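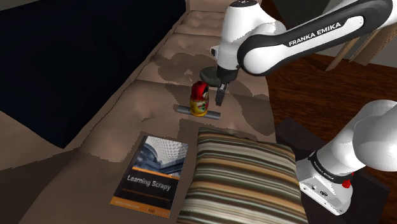
What was the most common cause of failed grasps on soft furniture in the simulated trials? Contact between a fingertip and the seat surface, at a point where the planner had the seat lower than it was.

5.3 Failure analysis: upholstered surfaces

The tabletop results in Section 5.1 did not carry over to the couch scenes. We ran 2,000 grasp attempts in the Devholm simulator with objects placed on upholstered seats, and went through every failed attempt by hand. In 128 of them the arm halted on a force limit before the gripper closed. We call these early stops. They are the subject of this section, because the same fault on a real arm would mean pressing a finger into furniture, or into a person sitting on it.

The planner, Masanja, keeps its own model of the support surface. For speed it fits one flat plane to the depth points around the target and sets the lowest allowed fingertip height from that plane. On a table this is fine. On a tufted seat the plane settles somewhere between the bottom of the hollows and the top of the padding, so a fingertip going down beside the object can meet fabric well before the height the planner thinks is safe. Of the early stops, 102 were of this type. The rest were contacts with a neighbouring object or with the back of the couch.

Objects lying flat were affected most. A rod on its side has to be taken from low down, and the fingers have little room under them. Upright objects can be held higher up, and the error in the plane often makes no difference.

A second fault was harder to find. After an early stop, the controller should lift the arm straight up and ask for a new plan. In 7 attempts it reopened the fingers first, while they were still pressed against the seat. The force reading rose again, the controller treated this as a new stop, and the arm stayed where it was until the trial timed out. Marisa Mazza traced the problem to the order of two calls in the recovery routine. The same routine runs on our lab arm at Ondiria, so we stopped all hardware trials until it had been corrected.
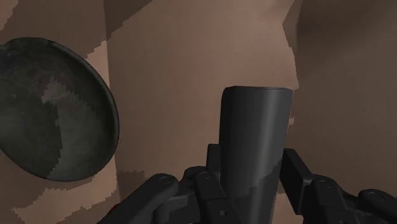
Figure 6. Wrist view in simulation, with the gripper fingers on either side of a dark cylinder and a round dish to the left.

We made two changes. The flat plane was replaced with a coarse height map, and the lowest fingertip height is now taken from the highest cell under each finger. The recovery routine now lifts before any finger motion and ignores further force events until the lift is done. We replayed the failed attempts from their saved starting states. The lock-up did not occur again, and almost all of the seat contacts were gone. Those left involved cells at the edge of a deep crease, where the depth data were poor.

The simulator treats the seat as rigid. Real padding gives way under a finger, and the force limit would trip later, or not at all. We have not measured this, and the replay results should not be read as a safety margin for use around people.

Filed under: Manipulation | Simulation | Faults and Recovery

Contact the Rarness project office | © Ondiria | Back to top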